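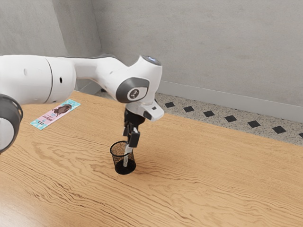
Finished: The Hakby Letters by Rangi Pearce

September 2, 2020

I started this in May, put it down after two chapters, and picked it up again last week when the library wanted it back. I am glad I did, although I have some complaints.

The story follows two brothers, Åsmund and Valter Solberg, who grew up in a fishing village called Hakby and haven't spoken for 20 years. Åsmund stayed and runs the boatyard. Valter left for the city of Prinville, married money, lost most of it and is now living in a rented room over a shoe shop. When their mother dies she leaves the house to neither of them. It goes to a man called Stellan Amundsen, whom the brothers have never heard of.

That is the first chapter, and it is a very good one. The reading of the will takes place in the back room of the bank, and Pearce lets it go on for a long time without anybody raising their voice. Valter keeps asking for the name to be spelled. Åsmund looks at the carpet.

After that comes the part that stopped me in May. Chapter two goes back to the mother's childhood and stays there for what felt like half the book. There is a lot about herring. I don't mind herring, but I wanted to know who Stellan was, and there is no sign of him. If you get stuck in the same place, keep going. It picks up when the letters are found.

The letters are from the mother to Stellan and were never posted. We get nine of them in full, spread through the book, and they are the best writing in it. She is funny and quite sharp about her own sons. In one she describes Åsmund's wedding and manages to be rude about every guest by name, then spends the last paragraph on how nice the potatoes were. I read that one out to my sister over the phone and she has now asked for the book.

I won't say who Stellan turns out to be. I guessed wrong, twice. My first idea was the obvious one, and Pearce plainly expects it, as Valter has the same idea a few pages later and makes a fool of himself over it.

The characters

Åsmund is the one I believed in most. He is stubborn and a bit dull and he knows it. There is a short scene where he mends Stellan's gate without being asked and then goes home before anyone can thank him, and I thought it told me more about him than all the pages of him staring out to sea.

Valter is harder work. He is meant to be charming and everyone in the book tells us that he is, but I never felt it. He borrows money from his daughter and forgets her birthday in the same week. I kept waiting for Pearce to show me what people saw in him. His last chapter helps a little.

Then there is Bendik Rustad, the lawyer. I could have done with more of him. He has known the mother since school, he clearly knows what is in the letters, and he sits on it for most of the story out of what he calls professional duty. I think he was in love with her. The book never says so, and my sister will probably tell me I've made it up.

What I didn't like

The ferry. Without giving too much away, there is a storm on the Skilard crossing near the end, and both brothers happen to be on board. It reads like something from a different book. Everything up to then has been small and slow and indoors, and suddenly there are flares and a man overboard. I would have been happy with the two of them stuck in a kitchen.

I also found the jumps in time confusing. Some chapters have a year at the top and some don't. I had to go back more than once to work out whether the mother was alive.

And the blurb is misleading. It promises "a house full of dark secrets", which makes it sound like a thriller. There is one secret and it isn't very dark. I can see some readers feeling cheated by that – the two people ahead of me on the waiting list both gave it back early, according to the girl on the desk.

The edition

I read the Forsberg paperback. The print is small but clear and there is a map at the front, which I used a lot. The cover has a red boat on it. There is no red boat in the story. The boatyard paints everything green and this is mentioned constantly.

Would I read another? Yes, I think so. There is an earlier novel set in the same village, with Bendik as a young man, and I've put in a request for it. The last 100 pages of this one went by in an evening, storm included, and I was late putting the dinner on.

Next up is a collection of ghost stories I bought at the church sale. The first few pages have come loose, so I may have to start at the second story.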